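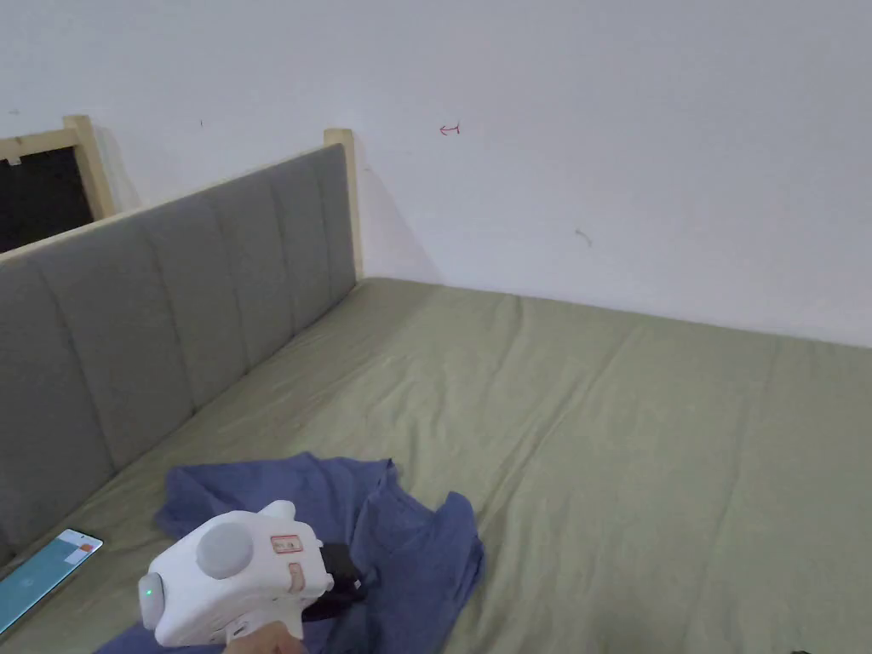 Keltano Guest House Association

Minutes of the ordinary meeting held in July at the Riveo Town Library, lower reading room, at half past five in the evening

In the chair: Kagiso Mathebula
Minutes: Khanyisile Steyn
Present: members as signed in the attendance book
In attendance: a representative of Du Plessis Borehole and Pump; the ward clerk (for the item on refuse only)

Opening and apologies

The Chair opened the meeting and welcomed members, including the new owners of the two houses on Benis Road which changed hands at the end of the season. Apologies had been received from members away on leave and were noted. The Chair asked that apologies be sent in writing before the day of the meeting, as messages passed on by neighbours were not always reaching the Secretary.

Minutes of the previous meeting

The minutes of the previous meeting had been circulated. A member pointed out that the discussion of street lighting had recorded the lamps at the library end of Benis Road as repaired, when the contractor had only inspected them. The correction was accepted and entered by hand. With that change the minutes were adopted and signed.

Matters arising

Street lighting. The Secretary reported that the municipality had acknowledged the association's letter and given it a reference. No date for the work had been supplied. Members whose guests walk back from the restaurants after dark repeated their concern about the stretch below the church. The Secretary was asked to write again and to enclose a sketch map showing which lamps are out.

Footpath to the weir. The owner of the lower field has agreed to leave the side gate unlocked during daylight through the summer, on condition that guests keep dogs on a lead and do not park across the farm entrance. Members were asked to put this in their room folders. The wording agreed was: "The weir path is open from sunrise to sunset by kind permission of the landowner. Please keep dogs on a lead and leave the farm entrance clear."

Brown tourism signs. The application remains with the roads department. It was noted that houses which have put up their own boards on the verge may be required to remove them at their own cost, and the Chair advised those concerned to do so before the inspection.

Water supply

The Chair reminded members that supply to the upper part of Riveo had been interrupted repeatedly during the past season, in most cases without notice. Houses without storage had been obliged to move guests or to refund them, and several bookings had been lost as a result.

The representative of Du Plessis Borehole and Pump addressed the meeting. He explained that the reservoir above Benis Road is fed by a single main and that any repair to the main empties the upper streets first. In the firm's view individual storage tanks would carry most houses through an ordinary interruption, provided the tank was fitted with a non-return valve and was cleaned at the start of each season. A shared borehole would give greater security but would need a licence, a servitude over private ground and a written agreement about who pays for the electricity.

In reply to members, he stated that a tank could stand on a compacted gravel base if a concrete slab was not affordable; that dark tanks were preferred because they discourage the growth of algae; and that the pump should be housed away from bedroom walls on account of the noise. He was asked whether the firm would give a reduced price for a joint order. He undertook to quote for this on receipt of a list of addresses and tank sizes.

A member from the lower town observed that her street had suffered no interruptions and that she would not wish to contribute to a borehole from which she could draw no benefit. The Chair confirmed that no such contribution was proposed. Any scheme would be paid for by the houses connected to it.

Resolved: that the Secretary collect the names of members wishing to join a single order for tanks, and forward the list to Du Plessis; and that the question of a shared borehole stand over until the licensing office has answered the association's enquiry.

The Chair thanked the representative, who then left the meeting.

Refuse and recycling

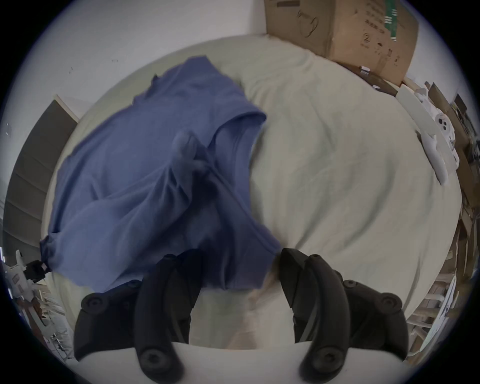

Report by Khanyisile Steyn, Secretary

The ward clerk confirmed that the collection round has been altered and that the truck now begins at the bridge and works uphill. Bags put out on the evening before are being torn open by baboons, and the cleansing department has received complaints from the public about the state of the pavement outside certain guest houses. The clerk asked that bags be kept indoors or in a locked bin until the morning of collection.

Members replied that many of them serve breakfast at the hour when the truck now passes. It was suggested that the round be reversed during the summer months, when houses are full. The clerk said that this could not be promised but that a written request from the association would be put before the depot manager.

Glass and cardboard may still be taken to the yard behind the fire station. The yard will no longer accept mattresses, carpets or garden waste. Members replacing furniture were advised to arrange removal with the supplier at the time of ordering. One member had found that the charity shop beside the post office will fetch sound bed frames and wardrobes free of charge if given sufficient notice, and the Secretary was asked to circulate its telephone number.

Resolved: that the association write to the depot manager on the timing of the summer round.

The ward clerk was thanked and left the meeting.

Subscriptions and accounts

The statement of account was laid before the meeting. The principal items of expenditure since the last statement were the printing of the town map, the hire of the reading room and the renewal of the website address. Subscriptions from 3 houses remained unpaid, and reminders had been sent.

The Chair proposed that the annual subscription be fixed at R400 for every house, whatever its number of rooms. The present scale, which charges by the room, had led to disagreement over whether family suites and garden cottages should be counted, and took a good deal of the Secretary's time. Owners of smaller houses spoke against the proposal, as a flat rate would increase what they pay. Owners of larger houses spoke in favour. An amendment to allow payment in two instalments was moved and accepted by the Chair.

The proposal as amended was put to the vote and carried with 2 members against and 2 abstaining. The new rate applies from the start of the coming subscription year.

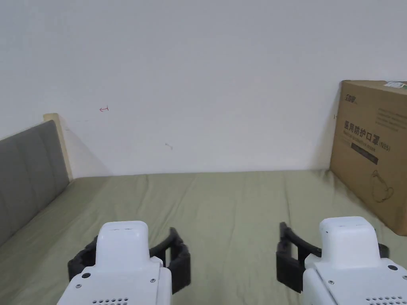
Members who have already paid in advance under the old scale will have the difference credited or charged on their next notice. The Secretary will write to each of them individually.

Town map and joint listing

The present edition of the town map is nearly exhausted. Members agreed that it should be reprinted before the summer with the following corrections: the pharmacy has moved to the main street; the tennis courts are closed to visitors; the turning for the weir path should be marked; and the name of the bakery is misspelt on both sides. Houses wishing to alter their own entries should do so in writing by the end of next month. Entries not corrected by then will be repeated as they stand.

There was a longer discussion of the joint listing on the website. Some members considered that enquiries were being answered too slowly, and that visitors who write to several houses at once generally accept the first reply. Others objected that a house with a single owner could not be expected to reply within the hour. It was left that each house should state on its own page the times at which messages are read. Members were also reminded to mark their calendars as full when they are closed for maintenance.

Winter maintenance and safety

The Chair drew attention to the requirement that fire extinguishers be serviced yearly and that the certificate be kept on the premises. An inspection of houses in the ward is expected before the season. Members should check in particular that gas cylinders are stored outside, that exits are not obstructed by furniture, and that a card giving emergency numbers is fixed in every bedroom. The Secretary holds a stock of printed cards.

A member enquired whether gas heaters might still be provided in guest bedrooms. The Chair replied that his own insurer had excluded them, and recommended that members consult their policies before next winter.

Any other business

The organisers of the spring choir weekend have asked for a block of rooms for visiting singers. Members able to offer rooms at a reduced rate were asked to give their names to the Secretary after the meeting.

A set of keys on a green tag was handed in after the last meeting and is being held at the library desk.

The library has asked that chairs be returned to the side wall and that the urn be emptied before the room is locked.

Date of next meeting

The next meeting will be held in the same room, on a date to be confirmed by letter. Items for the agenda should reach the Secretary in good time.

There being no further business, the Chair closed the meeting at twenty minutes to eight.

Signed as a correct record: ______________________ Chair

Actions

Second letter on street lighting, with sketch map: K. Steyn
List of members for joint tank order: K. Steyn
Enquiry to the licensing office, to be followed up: K. Mathebula
Letter to the depot manager on the summer round: K. Mathebula
Telephone number of the charity shop, to be circulated: K. Steyn
Letters to members who have paid in advance: K. Steyn
Corrections to the town map: all members, in writing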